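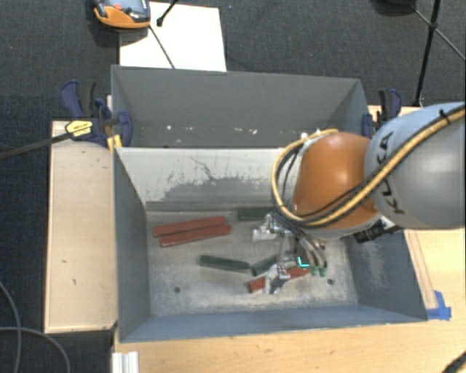 Photo: Edeltraud Eberhard, project group Retaritz

Retaritz: Mixed Bin Sorting as a Test of Shop-Floor Readiness
Project report, submitted May 21, 2024
Authors: Shiela Umali, Edgardo Gatchalian, Edeltraud Eberhard
Supervisor: Bohumila Kolář

1. Question

Emptying a bin of mixed bars is a routine job in a small metal shop. A trainee learns it in one morning. We asked whether an industrial arm can take over this job without a person standing by. The work was prompted by a visit to the Dela Peña workshop in April, where bars are still sorted by hand at the end of each shift.

2. Setup

A KUKA arm works over two grey bins placed one behind the other and held with bar clamps. The parts are red and dark green bars, which lie on the floor of the front bin at different angles. The gripper has two metal fingers. Cables and hoses are routed along the outside of the wrist, which limits how far it may turn before the bundle is under tension. Wrist rotation was therefore restricted in software.

Grasp points were computed with Pultia, our planning script. A pick counted as successful if the bar was lifted, carried and released in the second bin within 15 seconds.

3. Results

We logged 526 pick attempts. Bars lying alone in the middle of the floor caused few problems. Failures fell into two groups:

a) Bars side by side. The lower finger needs a gap to enter. With two bars touching, it either pushed both or came down on top of one.

b) Bars against a wall. The planner rejected most of these grasps because the wrist would have come too close to the rim.

The arm was stopped by hand 20 times, mostly in group (b). In 2 cases the bar had to be removed before the program could be restarted. Color had no measurable effect on the result.

4. Discussion

The arm repeats an easy pick well. It does not clear a bin. A worker slides a bar away from the wall with one finger and then picks it up, and our program has no such step. Charito Manalastas proposed a push motion before the grasp, which we tested only in simulation (Murnus, default friction values). Those results are not included.

For the workshop we visited, unattended operation cannot be recommended at this stage. Supervised operation is possible but saves no labor.

5. Open items

- Push motion on the real arm
- Shorter fingers
- Repeat of series (b) with the cable bundle rerouted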